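Zulmira Meireles
@zulmira_citau

Spent the whole afternoon on Citau's wrist and I am way too happy about it, so you get a thread. Citau is our one-arm cell at Pranthorpe, two-finger gripper, small camera on the wrist. August is when we take her apart and put her back together properly.

Why the wrist: she'd started closing a little left of where she thought she was closing. She still got most grasps, but the left finger touched first and nudged the part over before the right one arrived. You could hear it, a little tick and then the grip.

First suspect is always the fingers. Ours are printed and they wear at the tips. I took both off, laid them back to back on the flat plate and held them up to the window. No gap I could see. Put them back on the same sides they came from (please mark your fingers left and right, a dot of paint pen is plenty).

Second suspect, the camera bracket. And oh, there it was! Two screws hold it, and one turned under my fingertips with no driver at all. The whole camera could rock. You'd never notice by looking, only by pinching it and wiggling.

Rhun asked why I don't just glue it. Because I want it off again next August! Low-strength threadlocker, a tiny drop on each screw, snug them up evenly, leave it overnight before running anything fast. Wipe off what squeezes out so it doesn't creep toward the lens.

If you touch the bracket you redo the hand-eye calibration. No shortcuts, even when it "looks the same as before." A hair of tilt at the camera is a lot by the time you get out to the fingertips.

The way we do it: one marker, one big set of poses, arm stops completely at each one, waits, takes the picture, moves on. The waiting matters more than I used to think. I had it set short for ages and the arm was still settling from the move when the shutter went.

Ran 10 poses first as a quick look. One threw a wild number. Then I widened the spread: more wrist rotation, more tilt, less plain sliding side to side. The solver loves rotation. If every pose faces the same way you can get a beautiful-looking error and a calibration that falls apart the second the wrist turns.

Kept 9 of the first batch. The bad one had glare right across the marker, so the corner finder had put one corner out in the shiny part. I turned the lamp away from the arm and the next batch came in clean.

Also: check that the marker size in the config is the printed size you measured yourself, black edge to black edge. Ours was typed in from the drawing. The print had come out a touch small. I have made this mistake before and I will probably make it again, so now it's written on masking tape on the controller.

After the calibration comes my favorite part, which is just looking through the wrist camera for a while with the arm parked. You get a feel for what the lens sees.

Wrist view during today's checks. White block with the marker on it, low in the view, and the marker runs off the bottom edge in both:

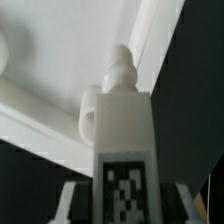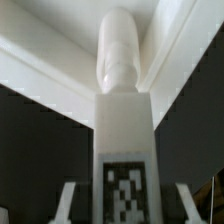 My rule for pose selection is that all four corners of the marker have to be inside the image with some room to spare. Anything with a corner missing gets tossed before the solver ever sees it. I used to let the software decide and it was far too polite about it.

Cable next. Ours goes down the wrist with a loop of slack, and the loop has to be big enough that the last joint can turn all the way without tugging the connector. I jog it slowly to both ends with one finger resting on the plug. If I feel a pull, the loop gets bigger.

Jeanine Timmermans asked in the replies what cleaner I use on the lens. Dry blower first, always, then a lens cloth with the smallest bit of lens fluid on the cloth and never sprayed at the camera. Skip the shop towels, they scratch.

And Rhun wants the wiggle test added to the start-of-shift list. Yes!! Pinch the camera, pinch each finger, feel for play. It takes no time and it would have caught this weeks ago. I've taped it up next to the marker size.

Tomorrow morning: slow grasps on the foam blocks, then the real parts at half speed. I'll be listening for that tick. Will add the numbers to this thread once the second batch is through the solver.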